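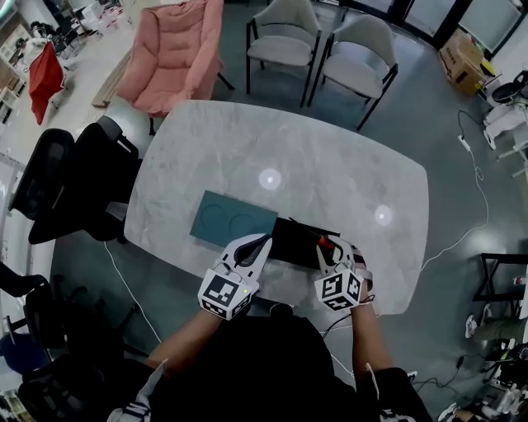

5. Failure Analysis: Timing Drift Between Paired Hand-Held Grippers

5.1 Background and discovery

The bimanual portion of the Drovside collection contains 1920 demonstrations, all recorded with a pair of Osik hand-held grippers. Each gripper carries its own camera, and a cube with printed markers is fixed to the body so that its position can be recovered from the head camera. The two gripper streams and the head stream are joined after recording by the Vodau alignment tool, which assigns every sample a place on one shared clock. Section 3 describes the recording procedure in full. The present section reports a fault in that process, its effect on a robot trained with the data, and the changes that were made as a result.

The fault was found during a replay test in December. A fixed two-arm robot was carrying out a pick-and-place task with a policy trained on the first release of the data. On the fifth trial of the session, the right arm began to lower its gripper while the left arm was still moving across the same part of the work surface. The two gripper bodies touched. The left arm continued along its planned path for a short time and pushed the right gripper down against the tray, at which point the force limit on the right arm stopped the robot. One finger pad was torn and the tray was cracked along one side. The work area was closed off during the test, as the laboratory's rules require, and there were no injuries.

The first explanation considered was a fault in the robot controller. The controller logs did not support it. Both arms had followed the commands they were given, with tracking errors well inside the normal range, and the commands themselves called for the two grippers to occupy the same space. Attention then turned to the training data. When the demonstrations for the task were played back in simulation, most were sound. A small group showed the same pattern as the failed trial: the right gripper acted early in relation to the left, in a way that would have been physically impossible for the person holding both devices.

A search of the full set for this pattern identified 86 demonstrations in which the offset between the two gripper streams exceeded the limit set in Section 3. Of these, 13 belonged to the task on which the robot failed. The remainder were spread over the other tabletop tasks and had not yet been used for training.

5.2 Recording conditions

All of the affected demonstrations were recorded at a table with a marble top, in a large shared room with mixed daylight and ceiling light. The layout of the task is simple. A teal board with two shallow round recesses lies against a black tray, and the operator moves small objects between them, using either hand or both. The head camera looks down on the table and is the only camera expected to see both marker cubes for most of a demonstration.

Two features of this arrangement matter to the analysis. The first is the table surface, on which the overhead lights produce bright round reflections. When a cube passes in front of a reflection, the marker detector may fail to find it for several samples in a row. The second is the cabling. A cable at the right wrist leads down toward the floor, and its slack must be managed by hand. In the first release there was no fixed routing for this cable and no strain relief at the connector. The recording instructions asked only that it be kept clear of the fingers.

Both features can be seen in Figure 4. The two reflections fall on the table above and to the right of the board, and a white cable runs from the right wrist and loops over the floor.

Figure 4. Tabletop station from the head camera, with both grippers held over the table. A small orange object rests on the edge of the tray beyond the right-hand device.
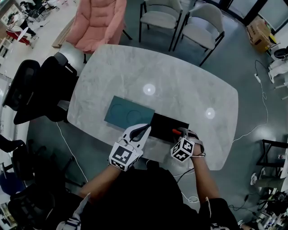
5.3 Cause of the fault

The affected recordings share a sequence of two events. Neither is harmful alone, and each occurs in many recordings that were later found to be sound.

In the first event, the right gripper briefly loses its wired link. The logs record this as a reset of the device clock. Bench tests confirmed that a light sideways pull on the connector is enough to cause it. The camera in the gripper keeps recording through the reset, so the video shows no gap and an operator watching the preview has no sign that anything has happened. The sample times written after the reset begin from a new starting point, and the Vodau tool is designed to detect this and correct for it.

The correction relies on the marker cubes. After a reset, the tool compares the motion measured inside the gripper with the motion of its cube as seen from the head camera, and slides one signal along the other until they agree. For this to work, the cube must be visible for long enough, and the gripper must be moving in a way that is easy to tell apart from its motion a moment earlier or later.

The second event is the loss of the cube during this search. When detection fails, the tool falls back on the largest continuous stretch of marker data it can find. In the affected recordings that stretch was short and often covered a period in which the operator was holding the gripper nearly still over the tray. A nearly still signal matches almost equally well at many offsets. The tool accepted the best of these matches without checking how much better it was than the next one, and reported the recording as aligned.

The resulting offset had no fixed size or direction. In some recordings the right gripper was placed late, which gave motions that looked slow but safe. The dangerous case was the early offset, in which the right gripper closed, lifted or descended before the left gripper had left the area. A policy trained on such data receives a small number of clear lessons that the two grippers may share the same space. The original quality check did not catch this, as it examined each stream separately and each stream was smooth and complete.

5.4 Use of the gripper cameras as an independent check

The gripper cameras offer a second source of timing that does not depend on the table surface. During two-handed work, one gripper is often in view of the other, together with its marker cube. The camera looks across the table into the room, so the cube is usually seen against furniture, walls or windows, away from the reflections on the table top.

We tested whether this view was sufficient to recover the correct offset in the 86 affected demonstrations. For each one, the position of the opposite cube was measured in the gripper video wherever it could be found, and the relative motion of the two devices was compared with the values produced by the first alignment. Where the two disagreed, the offset was solved again from the gripper view alone. The method recovered a stable answer for most of the set. It failed where the operator had worked with the hands far apart, or where one cube was hidden by the operator's own wrist.

The method also has a weakness that should be stated plainly. The room was in use during recording, and people other than the operator pass through the background of the gripper video. Strong daylight from the glass doors lowers the contrast of the image at some angles. Neither condition prevented detection of the cube at close range, but both raised the number of false matches at longer range, and a distance limit was added for this reason. Figure 5 gives a typical view. The second gripper and its cube are on the right, with the door and window wall behind the table – a background far busier than the table top, yet one in which the printed pattern remains easy to separate.

Figure 5. View from a gripper camera across the table. The body of the gripper carrying the camera fills the lower part of the picture; the opposite gripper and its marker cube are at right.
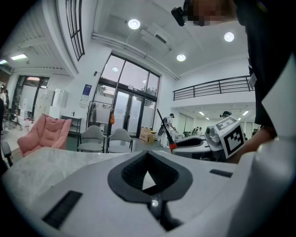
5.5 Corrective measures

The following changes were made to the equipment and the procedure. The right wrist cable is now held by a clip on the forearm strap, with enough slack for full wrist motion and none at the connector. A matte cover is placed over the table before recording. The grippers sound a tone when a clock reset occurs, and the operator is told to stop and discard the demonstration.

The alignment process was changed as well. A match is accepted only if it is clearly better than the next best match, and only if the motion used for it exceeds a minimum speed. A further test rebuilds both gripper bodies as simple solid shapes and rejects any demonstration in which they overlap. This test was applied to the whole collection. It flagged every one of the early-offset recordings already known and found no others.

On the robot, a distance check between the two arms now runs outside the policy and can halt motion on its own. The absence of such a check was a fault of our test setup and would have been a fault with perfect data. The earlier setup relied on force limits, which act only after contact.

5.6 Effect on the released data

The 13 demonstrations used in the failed policy were removed, and the policy was trained again from the beginning. In repeated trials under the same conditions, the arms did not come into contact and the distance check was not triggered. We do not claim that the removed data were the sole cause of the collision, as the second training run also differed in its random starting values. The Khan benchmark results in Section 6 were computed with the new policy only.

Demonstrations whose offset could be solved again are kept in the second release and carry a flag in their record files. Those that could not be solved are withheld from the training split. Their raw streams remain available on request for work on alignment methods. Users of the first release are advised to replace it in full, including the calibration files, which were written again when the cable clip was fitted.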